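How Does a Bad Law Get Changed?

By Geetha Annamalai

Hi again! Last time I wrote about who makes laws, and I got a big pile of letters asking the same thing: what if a law is unfair? Can you just stop obeying it? Can a judge throw it in the trash? Who gets to decide?

Great questions. I used to work in the courthouse in Havbridge (the old one, with the terrible drinking fountain), so this is one of my favorite things to talk about.

First, what makes a law unfair?

A law is a rule for everybody in a place. Most of them are pretty sensible. Stop at the red light, don't sell spoiled milk, that sort of thing. But laws are written by people, and people make mistakes. Sometimes they also have unkind ideas about other people, and those ideas get into the rules.

One kind of unfair law is a law that treats two people differently when they've done exactly the same thing. Imagine a school rule that says anyone who runs in the hallway has to sit out one recess, but kids with brown shoes have to sit out five. Same running, same hallway, different punishment! You'd be mad, and you'd be right.

Grown-up laws have sometimes worked like that. There have been laws that were harder on people because of the color of their skin, or their religion, or because they were women, or because of who they loved.
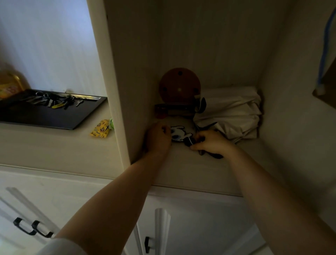
Way number one: ask the lawmakers

The people who write laws can also un-write them. The fancy word for this is "repeal" (say it like ree-PEEL). If enough lawmakers vote to repeal a law, it's gone. They can also keep the law and fix the bad part, and that's called amending it.

Lawmakers are busy, so somebody usually has to bug them about it. People write letters, make phone calls, hold marches and collect signatures on a petition. A petition is a sheet that says "we want this changed" with lots of names under it.

When I was a kid, my town of Godby had a rule that nobody under sixteen could be in the public library after 4 in the afternoon without a parent. After 4! School got out at 3:30! My big sister and her friends took a petition from door to door and got 400 names on it. Then they had to read a speech at the town meeting, which took place on a Friday night and went on forever. I fell asleep on a coat. But the town voted the rule out, and I was in that library the very next week, reading about sharks.

Way number two: go to court

Most countries have a set of really big rules that all the other rules have to follow. In the United States it's the Constitution. You can think of it as the boss of the laws. If a smaller law breaks the big rules, a court can say that the smaller law doesn't count anymore. Lawyers call this "striking down" a law.

A judge can't wake up one morning and decide to do this, though. Somebody has to bring a case. That usually means a person who has been hurt by the law comes to court and says, "This happened to me, and I don't think it's allowed."

Then both sides get a turn. They write out their reasons (a LOT of reasons, I once carried a case that was 1,790 pages long up two flights of stairs) and the judge asks questions, and everybody goes home and waits. 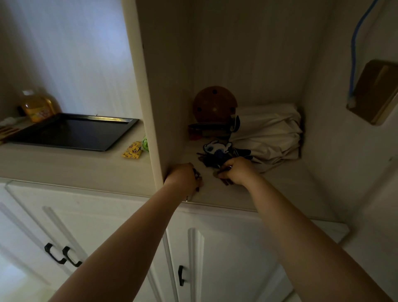 WORDS TO KNOW

Appeal: asking a higher court to look at a decision again.

Plaintiff: the person who starts a case that isn't about a crime.

Ruling: what the judge decides.

Sentence: the punishment a court gives someone who broke the law. Yes, it's the same word as the kind with a period at the end.

Why does it take so long?

Oh boy, it really can. The side that loses can often appeal, and then a higher court has to hear the whole argument. Sometimes there's another court above that one! A case that starts when you're in second grade might finish when you're in high school.

Courts go slowly partly so that they can be careful. A ruling about one person can change things for everyone else who lives under that law, so the judges want to get it right. But waiting is hard if you're the one being treated unfairly.
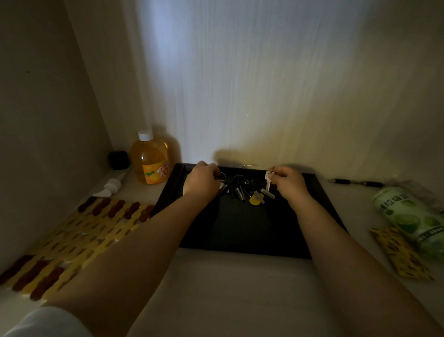 And there's another hard part, which a reader named Poojary asked me about in March. If a law gets struck down, what happens to the people who were already punished under it?

It depends on where you live and what the court says. Some people can ask for a shorter sentence. Some get a pardon, which means the government officially forgives them. Some can have the crime erased from their records, so it doesn't come up when they look for a job. But these things don't always happen by themselves. Often a person has to fill out forms and find a lawyer and wait some more, and some people never get any help at all. I think that's a real problem, and plenty of lawyers I know think so too.

Can kids do anything?

You bet! You can't vote yet, but you can write to the people who were elected where you live. Tell them which rule you're worried about and why, and use your own words. You can also go to a town meeting with a grown-up. Bring a snack, and maybe a coat to fall asleep on.

Next time: what does a jury do all day?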